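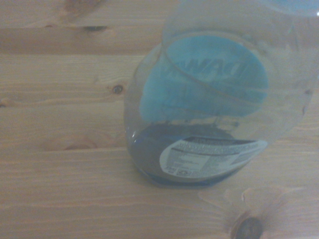

You have to go up to Grastitz before the fair closes, my sister told me, and take an empty bottle with you, because the soap people will fill it for next to nothing. She had been the year before and was still talking about it. So I went, with two empty bottles rattling in my backpack and no real plan, on the early train in November.

The fair is held in the old wash house and spills over into the yard behind it. Entry was 2 euros, paid into a tin at the door, and for that you get a stamp on your hand that (I can report) does not come off with any of the soaps sold inside. I tried four.

I started with the boiling room, as I'd been told the line gets silly after ten. They run one big kettle of 400 liters, and the smell when you walk in is somewhere between a candle and a frying pan. The woman stirring it explained the whole business with lye and fat and I followed nearly all of it! What I hadn't known is how long the bars have to sit afterward. Theirs stay on the racks for 26 days before anyone is allowed to cut a label for them, and she was very firm that four weeks is better still if the weather is damp. The racks go right up to the ceiling and you can walk between them, sideways if you're wearing a backpack.

Next door was the stall from Fisden, which is the next village over and apparently a bit of a rival. They only do liquid soap, made with potash, and they had washing-up bowls set out with greasy roasting pans so visitors could try it on something real. I scrubbed a pan for a good ten minutes next to a complete stranger and we had a lovely time. The plain one cut the grease nicely but left my hands like paper. The one with the rosemary was gentler, smelled great and needed twice as much – so I don't know which is cheaper in the end. I bought the rosemary.

My favorite table was Ait Ali, who sell the soft black olive kind by the scoop. It looks like axle grease and you're supposed to leave it on your skin for a few minutes in a hot bath. There was a jar open for people to poke at. I had some on my sleeve for the rest of the day, and it came out in the wash with no trouble, so there's a recommendation for you.

The one thing I'd skip is the Vileo tent. They had refill machines with a touch screen, and you pick your scent and your amount and hold your bottle under the spout. Fine idea, but the screen kept going back to the start and the line behind me got quite grumpy. I ended up with half a bottle of lemon and gave the other half of my turn to the man behind.

Lunch was potato soup from a counter in the yard, very hot, eaten standing up. Get the bread with it. There are a few benches along the wall but they were full the whole time I was there.

Around the back there's a small display about the wash house itself, with old account books under glass. One page is open at a year when 2,849 sheets came through, all of them done by hand, and I stood and looked at that for a while thinking about my own washing machine with real affection.

A few practical bits if you're going. The walk from the station is uphill and longer than it looks on the map. Most stalls take cards but Ait Ali didn't. Rinse your empties properly at home, as there's only one tap in the yard and it's icy. And bring something to wrap the bars in – mine shed crumbs all through my bag and my train ticket still smells of lavender.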